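Porley Center > Residents' Council > Minutes > May

Minutes of the Welcome Bag Working Group

The meeting was called to order at 6:30 p.m. in the ground floor meeting room at Porley Center. A quorum was present. The minutes of the previous meeting were approved with one correction: the delivery address for Pistar is the side entrance on Dong Street.

1. Stock of bags
The group noted that 330 canvas tote bags remain in storage. Of these, 116 are from the first order and have the older print. It was agreed that the older bags will be used first. Members reported fraying along the top rim on part of the first order. Loose threads may be trimmed, but a bag with an open seam is to be set aside and returned to Pistar. The group asked that future bags keep the navy straps, which residents have found comfortable on the shoulder.

2. Contents
The list of contents was reviewed. Each bag will hold the building guide, the recycling calendar, a dish towel and one packet of candy. A proposal to add a printed map was deferred – the current map does not show the new bicycle entrance. Items containing glass remain excluded.

3. Packing
Packing will take place at the long counter. Bags are to be opened fully before filling, with both straps laid outside the opening. Paper items go in flat against the printed panel, followed by the towel. Candy goes in last. Full bags are to be stood upright in the crates and not stacked.

4. Budget
Pristico has quoted 254 dollars for the next supply of towels. The quotation was accepted. The balance of the welcome fund stands at 4,000 dollars before this payment. No change to the annual allocation was requested.

5. Other business
A request to offer spare bags at the summer book exchange was discussed. The group had no objection, provided that the welcome bags are packed first. The matter will be referred to the full council.

The meeting was adjourned at 7:40 p.m. The next meeting will be held in the same room, and agenda items should be left at the front office beforehand.

Contact the Council Office | © Porley Center Residents' Council | Back to top

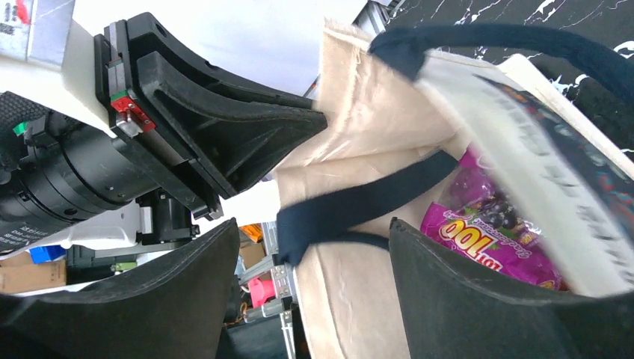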